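My grandfather served on a supply ship called the Daddale, and for most of my life that was all I knew about it. He wasn't a man for sea stories. He'd tell you about the food (mostly the bread, which he still missed at eighty) and then he'd change the subject to his tomatoes.

So when my cousin Iqra Naqvi wrote to me in October to say she'd found his refit notebook in a box of tax papers, I drove over that same evening, and we sat up far too late with a pot of tea turning the pages.

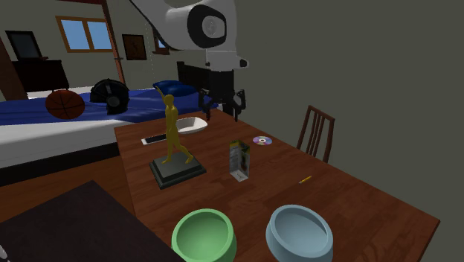 It covers the 14 weeks the ship spent in the yard at Brivel, having her boilers seen to and her old radio room torn out. He wrote down everything! Paint deliveries, who was on fire watch, a long grumble over 1,174 rivets that came in the wrong size and had to go back. There's a lovely bit where the crew gets moved ashore and he can't sleep for the quiet.

I had always pictured a refit as a kind of holiday for sailors, and I was so wrong. By the third week he sounds more worn out than he ever did at sea, poor man, and he's feuding with a foreman over a missing ladder.

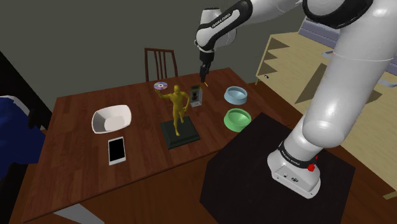 Robot arm over the dining table, gripper pointing down.

Iqra is typing the whole thing up, and I've promised to check her spelling of the ship parts, which neither of us knows the first thing about. If anyone reading had family on the Daddale, or at the Brivel yard, please do write to me. I'd dearly love to know if they ever found that ladder.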